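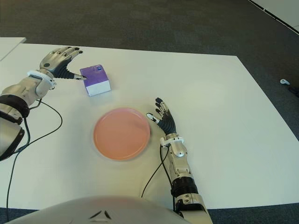 2020-11-28

Laboratory diary, Misard bimanual manipulation study. Entry for the Zokunstead site.

Work resumed at the white table with the box and plate task. The robot is required to take hold of the small purple and white box with the left hand and set it down on the pink plate, and the right hand is required to keep clear until the box has been released. The task was chosen in February for its simplicity. It has since proved a fair test of how well the two arms share a space, and the group has kept it as the standard against which changes to the method are judged.

The change under examination is the one agreed at the last project meeting. Until this month the policy was trained on complete recordings, each running from the rest position to the release of the object. Under the revised method, which the group refers to as Liller, every recording is divided at the moment of first contact, and the approach and the transfer are learned separately. The training set stands at 1745 recordings. Of these, 1189 were accepted for the divided set. The remainder either contained no clear moment of contact or showed the operator correcting the grasp more than once, and were set aside without further review.

The session comprised 70 trials under the revised method, with the starting position of the box varied by hand between trials according to the printed sheet. The plate was returned to the same place each time. The box was deliberately left at a slight angle to the table edge in a portion of the trials, as the earlier policy was known to approach squarely and to push the box away with the thumb before the fingers had closed.

The number of failed trials was 11. The same sheet run under the old method earlier in the month gave a noticeably worse result, although the comparison is not a clean one. The wrist cables have been re-routed since then, and the left thumb has been recalibrated. It is therefore proposed that the old method be run again on the present hardware before any figure is quoted outside the group.

The failures were reviewed from the head camera recordings after the session. Most occurred during the approach. The left thumb arrived before the fingers and touched the side of the box, and the hand then closed on a box that had turned. In the rest, the grasp was sound but the box was released too near the rim of the plate and tipped. There was no collision between the hands. On several occasions the right hand moved towards the plate earlier than expected, and the operator kept a hand on the stop control, but the trial was allowed to continue and the hand held its position.

The early movement of the right hand deserves attention. In the recordings, operators tended to raise the right hand beside the plate with the fingers open while waiting, and the policy has plainly learned to do likewise. No instruction was ever given on this point. It may be harmless. It does, however, reduce the room available to the left hand when the box is placed on the far side, and Karpenko, where the second robot is installed, has reported the same posture with a different set of operators. A written note on the waiting position should be added to the operator guide, and a small number of fresh recordings made with the right hand at rest, so that the effect can be measured.

A further matter concerns the point of division. First contact is at present marked by the change in current at the finger motors. This signal is late for a light object such as the box, and in the recordings inspected the hand had already begun to move the box when the mark was placed. The approach policy is consequently being taught a little of the transfer as well. Marking by hand would be more accurate but would take over a week for the whole set. A sample will be marked by hand first and the two results compared.

Maintenance: the cable at the left wrist was found to drag on the table surface during long reaches and has been given more slack. The bracket on the right wrist was checked and tightened. The right hand lost its connection once, between trials, and recovered on restart; the log has been saved with the session data.

For the next session: repeat the sheet under the old method — same hardware, same order of positions — and leave the calibration untouched until both sets are complete. The Karpenko site has been asked to hold its own settings for the same period. Recordings have been copied to the shared store and the trial sheet filed with this entry.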